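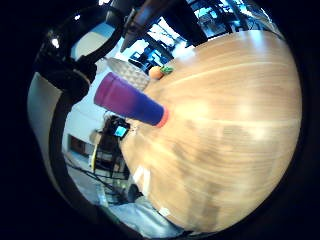 Pink-to-blue cup, small orange fruit, round table.

April 16, 2023

We moved our logging over to Clerkemik last month, which means I now have opinions about YAML indentation that I didn't ask for.

The pitch was that we'd replace 3 config files with one. We did. The one is longer than the old ones put together, and it includes a section called "legacy" that Bautista Navarrete says must never be touched. He wrote it in September. I asked what it does and he said "routing," in the voice people use for the weather.

To be fair, search is much faster. I found a retry loop in the billing service that had been hammering the same dead endpoint 80 times a minute, cheerfully, with no alert. Poppy Tindall fixed it in two lines and then spent the afternoon arguing with me over the commit message.

What I still miss is the old tail view. Clerkemik has a "live" tab, but it pauses whenever you scroll, and then you have to press a little arrow to catch up. I press it a lot.

Next up is moving alerts off Brakance. Macarena Bravo has volunteered me.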